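格拉伦特（Grarent）操作课程组

关于我们

首页　课程组介绍　课程安排　器材与工作间　加入方式　联系

一、基本情况

格拉伦特操作课程组隶属于埃斯特科姆（Estcombe）技术学校机电部，面向二年级和三年级学生开设，属选修课，计学分。课程内容为双臂手持夹爪的装配、标定、示教操作和记录整理。课程组同时承担校内项目Mondusmont的全部示教任务，并以学校名义参加每年七月的校际操作赛。

课程组不讲授机器人学概论。运动学、控制和编程基础由机电部的必修课负责，学生选课前应已通过“机构与传动”和“Python基础”两门。未通过者可以旁听，旁听期间可使用练习夹爪，不进入正式记录。

课程组每学年接收学生12人，分为六个两人小组。小组一经编定，整个学年不调整。两人轮流担任操作员和记录员，每完成一个任务单元交换一次。

二、人员

Fulgencio Peñalver，课程负责人。负责教学大纲、任务单元的编制和期末考核。此前在纺织机械行业从事送料机构设计，课程中柔性物体部分的讲义由其编写。

Milagros Quintana，工作间主管。负责夹爪的装配图、备件和每学期两次的轴套间隙检查。夹爪的任何拆卸须经其签字。

Eun-seong Wang，数据与软件。负责记录格式、时间同步和Pastor工具的维护。Pastor是课程组自用的记录检查程序，第一版由2届学生共同完成，现由在读学生在其指导下续写。

Leire Tejada，助教，三年级学生，上一届操作赛柔性物体组的操作员。负责晚间开放时段。

Rosalía Quintana，校外联络，负责参赛报名、器材运输和合作单位参观的安排。与工作间主管同姓，邮件请写明全名，以免误投。

三、教学内容

学年分为四个阶段。

第一阶段为装配与标定。各小组领取一套散件，按图装配一对夹爪。重点是连杆两侧的平行度和铰接处的阻滞。铜套压入后不得再行敲击，压偏的连杆作废重领。装配完成后进行开合行程标定，结果登记在夹爪随附的卡片上。

第二阶段为刚性物体。任务单元包括木块转移、量杯叠放、容器开盖和插销对位。本阶段只考核重复性，不计时间。

第三阶段为柔性物体。任务单元包括毛巾对折、袋口撑开、毛绒玩具摆放和帽子穿脱。本阶段占总学时的比例最大，考核也最严，多数小组在此阶段需要补做。

第四阶段为综合任务与参赛准备，由各小组自选题目，经负责人批准后实施。

第三阶段，双爪配合，橙色毛绒件与灰色长毛织物：
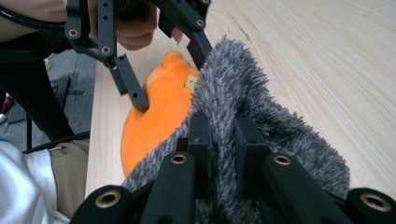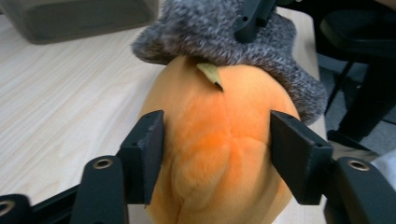
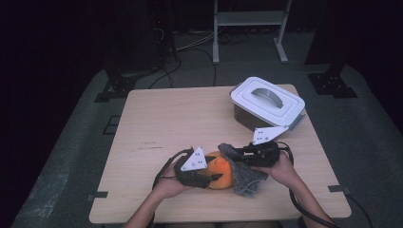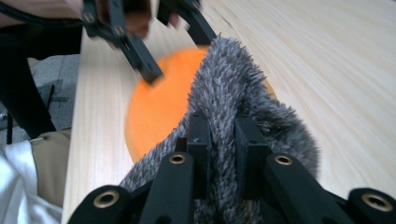 柔性物体单元的难点在于物体没有固定的形状，同一抓取点在两次操作中所对应的几何位置可能完全不同，因此任务单上不标注坐标，只规定起始状态、结束状态和两爪的分工。帽子穿脱单元规定一爪控制主体，一爪控制覆盖物，分工在一次记录之内不得互换。主体件选用短绒面料，例如第二幅中的橙色毛绒件，两指从左右夹入后表面会形成明显的褶皱，记录员据此判断夹持是否过紧，并在备注栏填写等级。覆盖件选用长毛面料，纤维会遮住指端，操作员看不到接触面，只能依靠手感和连杆的开合角度估计夹持深度。初学小组常见的问题是夹得过浅，提起时只带起毛尖，底布仍留在原处。Peñalver在讲义中给出的做法是先下压，再闭合，最后提起，三个动作之间各停顿一次，停顿须在记录中可以辨认。

指端内侧衬垫属于消耗件。衬垫起毛、移位或边缘翘起时应停止操作，由工作间更换，不得自行用胶带固定。衬垫更换后的前几次记录单独标记，不与更换前的记录合并评分。

线缆沿前臂走线，从手腕外侧引出。操作前应将双臂各向前、向侧伸展一次，确认线缆没有拉紧，也没有压在桌沿下。两人同桌操作时，坐于同侧者使用左侧接口，对面者使用右侧接口。

四、考核

每个任务单元的记录由三部分组成：操作记录、记录员备注和自检表。三者缺一，该单元按未提交处理。

操作记录先由Pastor检查，检查项包括时间戳连续性、两爪信号是否齐全、起始与结束状态是否按任务单标注。未通过检查的记录退回小组，允许重录，不允许修补。上一学年提交的柔性物体记录共303条，其中46条被退回，主要原因是结束状态标注缺失，其次是分工在中途互换。

通过检查的记录由Peñalver和另一小组分别评分。互评小组不得与被评小组共用同一对夹爪。两项评分差距过大时，由Tejada调取原始记录复核，以复核结果为准。

学年末每组须累计完成有效记录200条，其中柔性物体不少于一半。未达到者可在暑期开放时段补足，补足部分不影响课程成绩等级，但不再具备当年参赛资格。

五、Mondusmont项目

Mondusmont是课程组的长期项目，目标是整理一套适合职业学校使用的双手示教任务单，包括物体选用要求、桌面布置、分工规则和评分表。项目不涉及夹爪的商业开发。任务单目前以西班牙文和英文编写，中文版由选课学生翻译，Wang校对。术语尚未完全统一，“夹爪”“手爪”“抓手”在早期文件中混用，引用时以最新一版为准。

外校使用任务单无须付费，须保留版本号，并将修改过的条目寄回一份。已收到的修改意见集中在容器开盖单元，原因是各校所用容器的卡扣形式不同，原任务单的结束状态写得过细。该单元正在重写。

六、器材与工作间

工作间位于机电楼底层东侧，铺地毯，桌椅可移动。夹爪、底座和采集设备不外借。毛绒件和织物件按编号存放，每学期清洗一次，清洗后毛向会有变化，须重新登记照片，旧照片保留备查。

学生可以自带物体参加第四阶段，须满足下列要求：

单件不超过两爪可共同提起的重量，以工作间试提为准。
不含玻璃件、液体和外露的针、钉。
长毛织物须事先抖落浮毛。浮毛进入铰接处会增加阻滞，清理须拆卸连杆。
提交后在学年内不得取回更换。

晚间开放时段为18:00至20:30，须两人以上在场，其中一人为三年级学生或教师。20:15停止新的记录，余下时间用于归位和上传。

七、校际操作赛

比赛分刚性物体组和柔性物体组，每校每组限报一队，每队两人。课程组内部选拔在第三阶段结束后进行，依据为有效记录的评分，不另设选拔赛。评分相同时，以退回记录较少的小组为先。

参赛期间使用本校夹爪，由Milagros Quintana在出发前封箱。抵达后由操作员本人开箱，按随附卡片复测一次行程，数值与卡片不符时以卡片的标定步骤重新标定，不得凭手感调整。

八、选课与参观

选课申请在学年开始前提交至机电部办公室，附两门先修课成绩。人数超出时按“机构与传动”成绩排序。

参观由Rosalía Quintana安排，每次不超过一个班级。参观者可以操作练习夹爪，须摘除手链和宽松的腕饰，长发束起。索取任务单的学校请在来信中写明所用夹爪的指端宽度和最大开口，课程组据此寄送对应的版本。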